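Storage > Padded Outerwear > Gallery

Print this page | E-mail this page

Padded Outerwear: Off-Season Folding and Packing

This gallery covers the handling of padded coats and quilted jackets before they go into storage at Mernthorpe. Method by Huw Ifans, with corrections from Gebremedhin Tefera. It replaces the March sheet, which gave one fold for every garment and left the thicker coats with a hard crease across the back.

Padded garments fall into two groups for packing. Smooth-faced coats with few stitch lines let the fill move freely and will bunch when lifted from one side. Quilted jackets hold the fill in channels and should be rolled along the channels, hem to collar, with the sleeves laid flat across the front first.

Procedure:

Empty the pockets. Close all zippers and snaps. Loosen any drawcords at the hem and hood.

Lay the garment face down on a clean, smooth surface. Press from the hem toward the neck so that air leaves through the collar. Allow 10 minutes before folding. Thick coats may need a second pressing.

Fold smooth-faced coats in thirds lengthwise, then once across. Do not use straps.

Pack no more than 4 coats or 7 quilted jackets to a Duvitine bag. Fill to 80 percent of the bag depth and close without kneeling on it. Bags packed tighter than this came out of the Lougher store with flattened sleeves, and the fill took several days to recover.

Do not mix damp and dry items. If there is any doubt, hang the garment overnight and check the cuffs and the underarm seams in the morning, where moisture stays longest.

Labels go on the short end of the bag, facing out. Write the garment type and size only. Idris Hopkin keeps the shelf list, and changes to bag positions should be passed to him the same day.

Sorting comes before any of the above. Separate the garments by surface and thickness, and pull apart anything that has been stacked together so each piece can be pressed on its own.

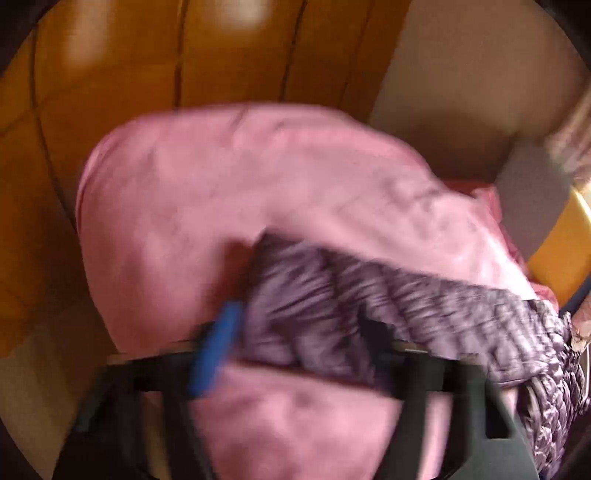
Pink padded garment with a mauve quilted puffer jacket lying across it. Narrow baffles on the mauve; roll, do not fold.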